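Share 18
Comments 3

Varncombe Evening Classes, second progress report
To: Thomas Caputo, Waten Fund
From: Issa Khalaf, course coordinator
Period: from the start of the year until the end of May

Dear Mr. Caputo,

I send you the second report on the language and reading classes which the Waten Fund supports in Varncombe. I follow the same order as in the first report, so that you can compare the two.

1. Students

At the end of May we had 64 registered students. In the first period the number was lower, and the biggest growth is in the beginner group. Many of the new students work in the packing houses on the east side of the town and they heard of us from colleagues. We did not spend money on advertising in this period, except for one printed sheet which we left at the bakery and the bus office.

The attendance is good on Thursday and weaker on the other evenings. I asked the students about this. The packing houses change the shifts often, and a person who comes in one week at six o'clock can be at work at the same hour in the next week. For this reason we now repeat the main lesson of the week on Thursday at 8 p.m. It costs us two more paid hours for the teacher. I have put these hours under "Teaching" in the budget and not under "Other," as you asked me to do last time.

2. Teaching

We have three groups: beginners, middle, and the writing group. The beginners use the textbook which we bought from the first payment. It is a good book for grammar but the dialogues are old, with telephone cards and travel agents, and the teacher now writes her own dialogues. They are about calling the school when a child is sick, reading a pay slip, and returning a thing to a shop. The students like the pay slip lesson most of all and we gave it two times.

The middle group finished the unit on past tenses later than planned. I had written in our plan that it will be ready by March, and this was too early. The group has students of very different levels, and I believe it must be divided in the fall, if there is a second teacher for it.

The writing group is small. Each student keeps a notebook and writes one page every week. In April they began to write about the homes where they lived as children, and several of them are now on the third or fourth chapter. Two students asked if their text can be printed. I received one price for a simple booklet, but I would like to have another price before I propose it to you.

3. Lending shelf

The lending shelf has now 494 books. At the time of the first report it had 475, so the growth is small, but I must explain that we also took out many books which were damaged or which no one had borrowed. Easy readers and cookbooks go out most often. We still have too few books for teenagers who come with their parents and wait for them.

The company Mak delivered the new shelves in February. One side panel was the wrong length and they exchanged it without cost.

4. Money

The spending is within the plan, with one exception. Heating was more expensive than I calculated, because the evenings were cold until the middle of April and we also opened longer. I covered the difference from the line for printing, where we had spent little. Please tell me if you prefer that I ask before such a change. The full table and the receipts go to your office by mail.

5. Difficulties

We lost one teacher in March, who moved away with her family. I taught her group myself for five weeks. During this time I was slow with letters, and also with my answer to you about the visit, for which I apologize again.

Child care is still not solved. The room next to ours is free only until seven o'clock, and the last lesson ends much later. I have written to Zumix, who rent the upper floor, and I wait for their reply.

6. Plans until the next report

We want to divide the middle group, to find a second teacher, and to buy books for teenagers. The summer course will be short, with lessons only in the morning. In the beginner group we will start the unit on the house and the furniture, and the teacher prepares picture cards for it.

I thank you for your support and I am glad to answer any question.

With kind regards,
Issa Khalaf

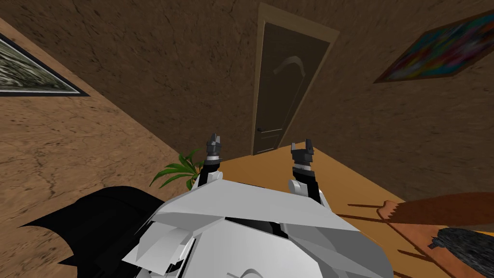 A door, a wall, a painting.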